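Visit report: Prarneck handheld gripper trials, Trenden hall

Print this page
E-mail this page

I spent a day in July at Prarneck's test hall in Trenden to compare two sets of fingers for their handheld grippers. Géza Takács ran the sessions. We are choosing between the Trandmont set and the stiffer Ferrand set for a household pick-and-place job. 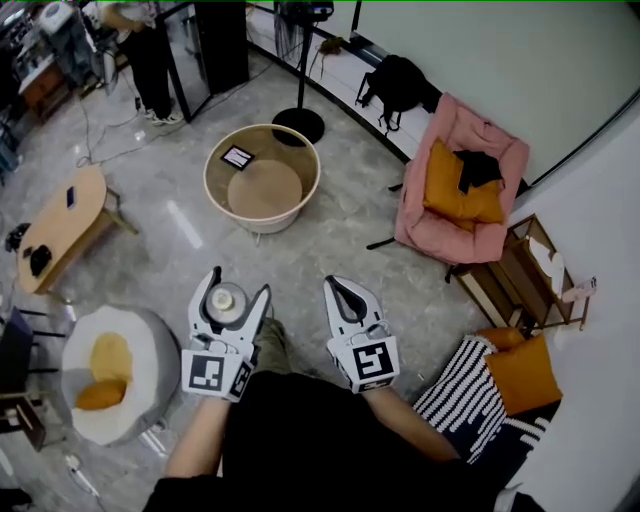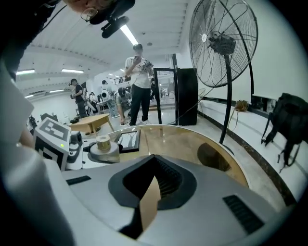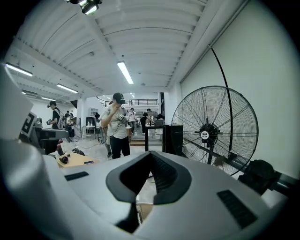
Both sets mount on the same body with four screws. A change takes 12 minutes, most of it recalibrating the opening width. Marker tracking was stable except when the wrist rolled past vertical, where the pose jumped by up to 47 mm for a few frames. Takács blames exposure and wants the shutter shortened before anyone touches the filter.

We logged 400 grasps per set. The Trandmont fingers did better on lids and small jars. They wrap well but lose stiffness at the tips, and thin cards slid out. Ferrand held the cards and marked soft plastic.

Trigger force is too high on both. My hand was tired by mid-afternoon and my closing speed dropped, which shows in the logs.

Cable strain relief needs work. Two connectors came loose during the day, both on the left unit.

Prarneck will send the raw logs and a quote for the Trandmont set with a harder tip insert.

Print this page
E-mail this page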